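FOR IMMEDIATE RELEASE

1/5/24

Gospel Singer Ama Ankrah Announces New Live Album and Concert Run

MULLASSKA – Falell Records announced today that gospel singer and songwriter Ama Ankrah will release her new live album, "Morning at Asamoah," this spring. The recording will be followed by a run of concerts in churches and small halls, with the opening night set for the Buvosell Theater in Mullasska.

The album was recorded last November at Asamoah Chapel, where Ankrah first sang in the children's choir and later led worship. Two evening services were recorded from start to finish before a combined congregation of 3,275 people. The finished album keeps the spoken prayers and the call and response between songs, and several numbers run well past the length at which they appear on her earlier studio releases.

"I grew up in that choir loft," said Ankrah. "My mother sang alto and my father fixed the organ when it needed fixing. I wanted people to hear these songs in the room where I learned how to sing them, with the people who taught me."

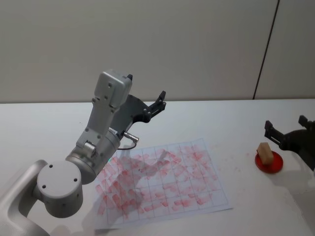
A robot arm beside a white tabletop.

Ankrah began singing in public as a child and took up the piano while still in school. She studied nursing before turning to music full time, and for several years she worked hospital shifts during the week and traveled to sing on weekends. Her first collection of songs was sold by hand after services. It came to the attention of Falell Records through a choir director who had used one of the songs in an Easter program, and she has recorded for the label ever since.

The new album was produced by Aurelio Tlapale, who also plays bass guitar on every track. Tlapale has worked with Ankrah since her second studio album and wrote the choir arrangements for both evenings. The choir is made up of present and former members of the Asamoah Chapel choir, joined by a small horn section from Mullasska.

"Ama does not sing a song the same way two nights in a row, and the choir had to be ready for that," said Tlapale. "We rehearsed the endings more than anything else. When you listen to the title song, you can hear her decide to go around one more time, and you can hear everyone go with her."

In addition to new material, the album includes fresh settings of older hymns and a song in Twi that Ankrah learned from her grandmother. The title song was written on the morning of the first recording and was added to the program that same day.

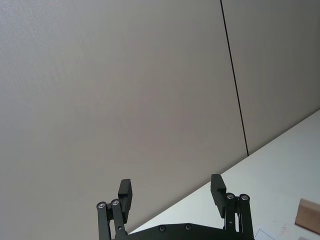

Light gray wall panels and a white tabletop.

The concert at the Buvosell Theater will feature the full choir. Later dates will be performed with a smaller group led by Tlapale, with local choirs invited to take part in the closing songs. Choir directors who wish to have their singers considered may request sheet music and rehearsal tracks from the label.

Falell Records will set aside 600 seats at the opening concert for students and their families at no charge. Schools and youth choirs in Mullasska may apply through the theater box office. Remaining tickets will go on sale to the public when the full list of dates is published.

"Morning at Asamoah" will be offered on compact disc and as a digital download. A songbook with piano and vocal parts is being prepared and will be sold at the concerts.

About Falell Records

Falell Records is an independent label devoted to gospel, choral and sacred music. The label records in churches and community halls and publishes printed music for choirs.

Media Contact

Press Office, Falell Records, Mullasska
Interview requests for Ama Ankrah and Aurelio Tlapale should be sent in writing to the Press Office. Review copies are available to accredited media.

###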